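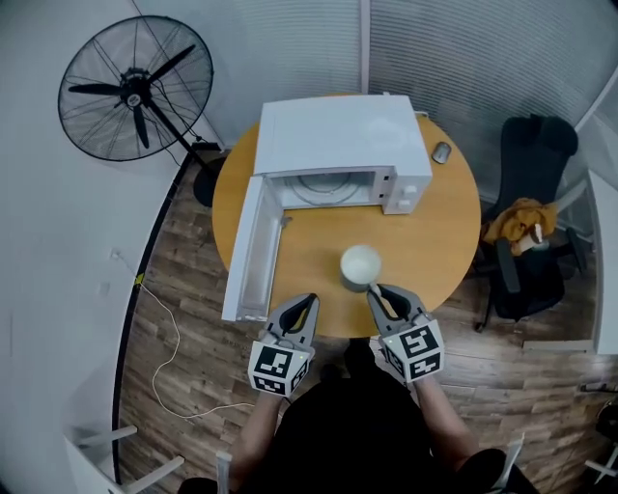 4 min read

Speaker notes: Standby load in small offices
Lorena Zúñiga, Vidotcombe session, Jun 8, 2023

Opening. Standby load is the power an office draws when the work in it has stopped. Give the definition first and leave it on screen. Last time people in the back rows took it to mean emergency lighting.

State the scope. One tenant, the Espinoza building, second floor. Metered at the panel and again at the outlet. Heating and cooling are on the landlord's circuit and are left out of every figure in this talk.

Method. Horacio Bustos installed the panel meter in April. It logs one reading a minute. Outlet meters were moved from desk to desk, so they give a sample and should not be added up to match the panel. Say this slowly. It is the question that takes up most of the time afterward.

Main result. Overnight floor of 371 watts, measured between midnight and the arrival of the cleaning crew. Pause here. Ask the room to convert that to a year before showing the next slide (3,250 kilowatt-hours if it ran without a break, which it nearly does).

What the floor is made of. Network equipment is the largest part and mostly cannot be switched off. Next are monitors left in sleep mode, then docking stations, then printers. Kitchen appliances come last. A microwave with knobs and no clock may draw nothing at all when idle; one with a lit display draws a little all year. Check the unit with a meter before putting it on a list.

Docking stations need their own two minutes. The laptop goes home and the dock stays powered. Several models keep their charging circuit awake with nothing attached. Jeanine Verstraete has the outlet data by model and will take questions on it. Do not read the table aloud.
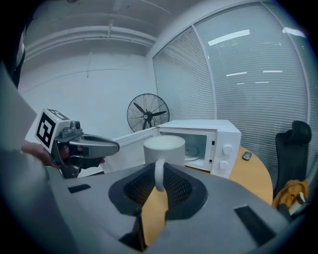 Then the difference between standby and idle, which the draft handout mixed up. Idle means the device is on and waiting. Standby means it has moved to a lower state and needs a signal to come back. A printer can sit idle for 500 minutes before it moves to standby if the delay was set that way during installation. Check the delay setting before blaming the hardware.

Controls tested:
Switched power strips at the desks. Cheap. Results depend on the last person out.
Timer on the printer circuit. Worked after the fax line was moved off it.
Iltent scheduling software for monitors. Benjamín Rivadeneira ran this for 2 weeks. Settings were lost on machines that were reimaged, so treat the result as partial.

Do not give a savings figure for the three together. They overlapped in time and the panel meter cannot separate them.

Objection to expect: wake-up time. Phúc Đào raised it at the Flalska meeting, and it is fair. A monitor that takes several seconds to return annoys people who step away often. Suggested answer is a longer delay by day and a short one after six.

Second objection: surge on restart. Not seen in the minute data, but a one-minute interval would hide it. Say so.

If time is short, drop the printer section and go from docks to controls. Leave the method slide in.

Handout is at the door. The corrected version has the idle and standby columns in the right order; the older copies should be recycled.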